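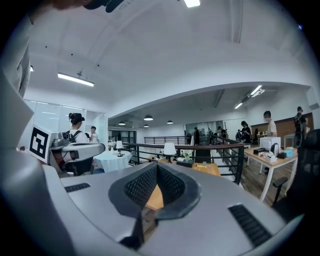 文・ワラーイチ(Warraich) 本誌連載、短編担当

中二階の備品台帳は、ダラム社の書式で作成することになっている。品名、位置、状態、備考の四欄である。私は二〇一九年四月二十八日、その書式を一部持って階段を上がった。

丸卓から始めた。品名、丸卓。位置、手すり寄り。状態、白布掛け。天板の材質は布の下にあるため、未記入とした。卓上には白い笠の灯具と花が載っている。花は備品に該当しない。規定では三百円未満の品も該当しない。花瓶の価格がわからず、備考欄に「花瓶、要照会」と書いた。

次が角卓である。管理番号は697。天板は蜂蜜色の木目、脚は白い金属。前回の台帳では、位置の欄に「窓際」とあった。前任者の字で、日付は九月である。

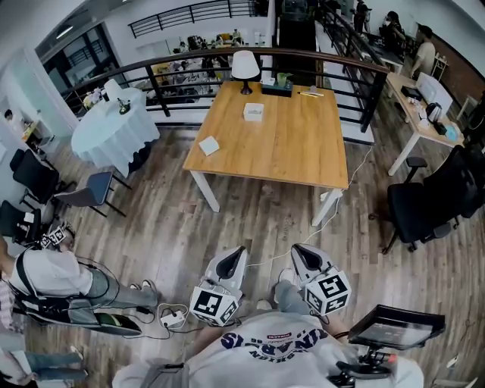
角卓は手すりに寄せてあり、窓際ではない。私は「窓際」を二重線で消し、「手すり際」と書き、訂正印を押した。卓上の品は、円錐形の白い笠の灯具、濃緑のティッシュ箱、小さな鉢、ペン。白い小箱が中央にある。中身は確認していない。台帳の作成者は容器を開けてはならないと、クリドヴィル支所の手引き八十二頁にある。

椅子の欄には、前任者が余白に鉛筆で書き足した一行があった。「青灰色の椅子に座ると、下の階の音がよく聞こえる」。状態の記述としては不適切で、本来は消すべきものだ。消しゴムは持っていた。

検証のため、青灰色の椅子に座った。階下で皿を重ねる音がした。誰かが扉を押し、足音が二つ、奥へ遠ざかった。次に、水を流す音が続いた。聞き取れた内容は前任者の記述と一致した。私は鉛筆の一行の末尾に「確認済」と書き添えた。訂正印は押さなかった。

残るは照明である。椅子に座ったまま見上げ、蛍光灯と吊り下げ灯を別の行に分けた。前任者は両者を「灯」の一字で済ませている。吊り下げ灯は黒。点検票の番号は995で、メステストン工場の納品書と照合できた。蛍光灯の納品書は綴りになかった。備考欄に「書類なし、点灯中」と記入した。

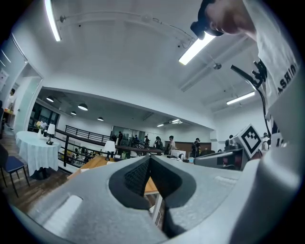
天井の蛍光灯と、奥の黒い吊り下げ灯。

台帳を閉じ、椅子を元の位置に戻した。元の位置がどこであったかは台帳に記載がない。床板の継ぎ目に脚を合わせ、位置の欄に「丸卓の手前」と書いた。それから階段を降り、皿の音がしていた部屋の前を通って、支所に帰った。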